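Rosard Robot Club: Questions We Get From Parents and New Members

Is this a class or a club?

It's a club. There is no grade, no credit and no certificate, and anyone who says it will get you into college is guessing. We meet Monday after school and go until 6. If you need a transcript line, take the regular shop elective.

What does it cost?

Dues are $94 a semester. That covers shared supplies. It does not cover the trip to the Prurell meet in November, and please don't sign up expecting that to change. We asked last year and the answer was no.

Will my kid build a robot?

Probably not in the first semester. Building an arm from scratch takes longer than we have, and in our experience most of what gets built that way ends up in a bin. New members work with arms that already exist. They learn to run them, set up tasks and keep a log of what went wrong.

What is the table project?

Students pick a small tabletop job involving ordinary things, such as cups, bottles and a tray, and try to get the arms to do it over and over. Then they write down how often it worked. It sounds easy and it isn't.

Last season's team logged 349 attempts at one sorting task and counted 166 of them as good. We think even that number is generous. A few of the early ones were marked "good" by students who wanted to go home.

Why paint bottles and cups? Isn't that a little basic?

It is basic. Visitors tend to want to see something flashier. But a tapered cup with things sticking out of it is plenty of trouble for a two-fingered gripper, and a bottle lying on its side is worse. Until a team can handle those on repeat, we don't see the point of moving up.

What does the work look like up close?

Mostly two fingers and a cup, plus whatever else is on the table that day.

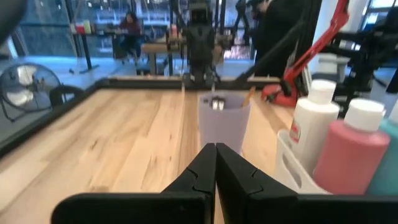
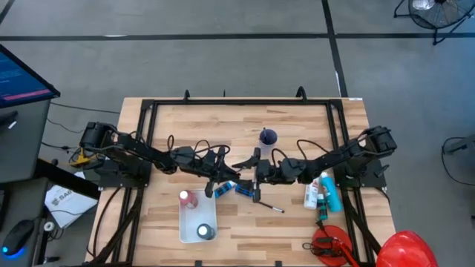 Is it artificial intelligence?

Some of it is, and we'd ask you to be careful with the word. When a student is steering, the student is doing the thinking. Score sheets have a box for who or what was in control, and a run with the box left blank doesn't count. We added the box after a demo where the audience clapped for a program that wasn't running.

How is the Pevura Challenge scored?

Each team gets 5 tries at a task drawn that morning. Judges score the finished state of the table and nothing else. Posters and team shirts earn zero points, whatever you may have heard from other schools.

We have some doubts about the format. With so few tries, a lucky team can beat a good one. We enter anyway, and we keep our own longer count at home, which we trust more.

What about the Szabó kit? Should we buy one for practice?

We wouldn't, at least not before the second semester. Members who had one at home didn't do noticeably better than members who didn't. If you already own it, fine, bring your questions in.

Does my child need to know how to code?

No. Being able to write a clear sentence about what happened in a failed run is more useful at the start. Coding comes up later for the ones who want it.

Can parents watch?

Yes, during the last half hour. Bring something to read. Long stretches are spent putting the same cup back in the same spot.

How do we join?

Pick up a form at the front office and return it with dues. Come to two meetings before you pay if you aren't sure. Plenty of students decide it's too slow for them, and we'd rather they find out early.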